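I have been meaning to write up the equipment budget since spring, and it's now Thu 5 September and the order has to go in before November, so I suppose the time has come. Put the kettle on, because I can't seem to tell this one quickly.

A little background for anyone new around here. I do data collection for small automation projects, mostly household things: picking up soft stuff, putting it in other places, tidying shelves. For the last while I've been doing it with one hand-held gripper on loan from Fleltach, and the loan is coming to an end. They've been very kind about it (two extensions, both granted with a cheerful email), but I can't keep leaning on kindness, and anyway I'd like to own my tools. So I have to buy, and to buy I need a plan, and the plan has been sitting in a spreadsheet with a lot of yellow cells in it.

The total I've given myself is 2910 dollars. That's what was left from last year's work after the dull things were paid, and I'm determined not to go over it. When I started I thought it was a generous sum. Then I began filling in the rows.

The grippers come first, of course. I want 2 of them. For a long time I told myself one would do, and it would, right up until the morning a screw works loose or a pad splits and the whole day's session goes in the bin. I have lost days like that on the loaner, and there's a particular misery in tightening a tiny fastener at the kitchen table while the light you wanted is going past the window. A second one also means a friend can work alongside me, and that's a much nicer way to spend an afternoon!

I got quotes from Famov and from Bednárik. Famov's is cheaper to buy, and their people answered my questions the same day, but the contact pads are molded into the finger, so when the rubber goes you replace the whole finger. Bednárik's costs more and the pads come off separately. I went back and forth on this for weeks, and what settled it in the end was looking through my own sessions and seeing what I really spend my time gripping. It's nearly all fabric and fuzz.
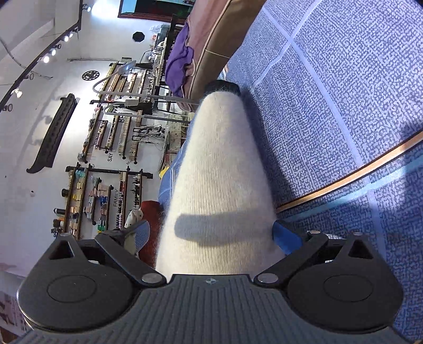 *Blue pads closing on something tall, white and fuzzy, with the craft racks off to the side. Soft things like this make up most of my list.*

Soft things are hard on pads in a way I didn't expect when I began. Fibers get into the texture and stay there, and you pick them out with tweezers, and after enough picking the surface just isn't what it was. A mug or a box is far gentler on them. So the pads are a running cost for me, the way paper is for a printer, and I've budgeted for them like that: 20 spare pads up front at the Bednárik price, kept in a jam jar with the lid on. If you mostly handle hard, clean objects, you could easily cut that number down and put the money somewhere else, and I'd probably send you to Famov with my blessing.

Next comes the row I forgot entirely in the first draft, which was cases. A padded case from Tokari is 58 dollars, and I had to read that twice, having priced it in my head at the cost of an old lunch box. But I carry this equipment up and down stairs and in and out of other people's rooms, and a bent linkage would cost me a good deal more than that. One case for each gripper, then. I've stopped grumbling about it (mostly).

Then there are all the little things:

- a proper small screwdriver set, to replace the one where every tip is rounded off
- spare screws and pivot pins, ordered with the grippers so I only pay shipping once
- storage drives, and I always need more than I think
- a bag of objects to grip

I want to say a word for that last row. It's tempting to leave it at zero and use whatever is lying about the room, and I do plenty of that, too. But I like having some things of my own that I can squash, drop and get fluff all over with no worry that someone will want them back. Thrift stores are wonderful for this. Go on a weekday, and go to the bin of odd hats and scarves first.

What I've left out, for now, is any kind of arm. I'd love one. I had a row for it and I looked at it fondly for most of the summer, and then I took it out, and the spreadsheet looked much healthier. Maybe next year.

I still have to ask Bednárik whether the pads keep well in storage or go stiff sitting in a jar, and whether the price holds if I split the order in two. If you've bought from them, do leave a comment, I'd be so glad to hear how it went. The order form is open in another tab and I'm going to sleep on it one more night.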